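Section 4: Sorting and Setting Out Your Pieces

You've unpacked the Galleck mosaic kit, you've read the bit about choosing a pattern, and now comes the part we love most. Getting the pieces sorted before you glue anything makes the whole build so much calmer, and it's a lovely job for a slow Friday evening with the radio on. Give yourself a good clear stretch of table and put the kettle on first!

The large kit holds 3,000 pieces in mixed colours. The starter kit is smaller, but every step below works for both.

4.1 Before you begin

Lay an old sheet or towel over the table. Small pieces bounce when they land on a hard top, and they roll a surprisingly long way across a kitchen floor.

CAUTION: Small parts. Choking hazard. Keep the pieces well away from children under three and from pets. Count children's helpers in by all means, but stay in the room with them.

4.2 Sorting by colour

1. Open one bag at a time. Snip the corner with scissors and keep the cut small, so you can pour slowly.

2. Tip the bag into a shallow tray. Baking trays and the lids of shoe boxes both work well.

3. Pick out any odd colours and put them in a spare cup. You'll nearly always find one or two strays.

4. Check for chipped or misshapen pieces. Don't throw these away. They're very handy for filling in behind a frame, or for testing your glue in step 4.4.

5. Label each tray with the colour code from your pattern sheet. Dark blue and black look almost the same under a warm lamp, so do label those two!

NOTE: If you bought your kit before January, the codes on the pattern sheet have two letters. Newer sheets have a letter and a number. The chart at the back of this guide shows both.

4.3 Setting out your work space

Keep the colour you're working with just beyond the far edge of your board, where either hand can get to it. The other trays can sit off to the side until their turn. You'll find your own rhythm after the first few rows, and if you're left-handed, feel free to flip everything we say about sides.
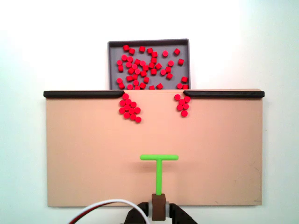

Do I need to sort every colour before I start?

Two or three colours are plenty for a first sitting. Look at the bottom rows of your pattern, sort the colours that appear there, and leave the rest sealed until you need them.

4.4 Testing the glue

1. Shake the bottle well with the cap on.

2. Squeeze a small dot on to a scrap of card and press one of your spare pieces into it.

3. Wait 20 minutes, then give the piece a gentle push from the side. It should stay put.

4. If it slides, the glue is probably too cold. Stand the bottle in a mug of warm (never boiling) water for a little while and try again.

CAUTION: Open a window while you work. Wipe glue off skin with soap and warm water straight away.

4.5 Laying the first row

1. Find row 1 on the pattern sheet. It's always the bottom row, and we print it in bold.

2. Lay the whole row dry, with no glue at all. The widest Skadodis pattern has 132 pieces in a row, so this takes some patience the first time.

3. Stand back and look at it from across the room. Gaps show up far better from a distance.

4. Lift the pieces in small groups and glue them down from left to right.

5. Leave a gap of 2 mm between pieces if you plan to grout. For the Grenach and Alvarado patterns, which aren't grouted, push them snugly together.

TIP: Kha Vi, who drew the Alvarado patterns, glues every tenth piece first and then fills in between. It keeps the line beautifully straight and we've all pinched the idea.

4.6 Stopping for the day

Wipe the nozzle and screw the cap on tightly. Cover your trays with cling film or a tea towel, and leave the board flat overnight. Don't prop it against a wall until the glue has fully set, however keen you are to see it upright!

If you're short of a colour, write to Jeferson Holanda on our spares desk with the code and the name of your pattern. Grouting is covered in Section 5.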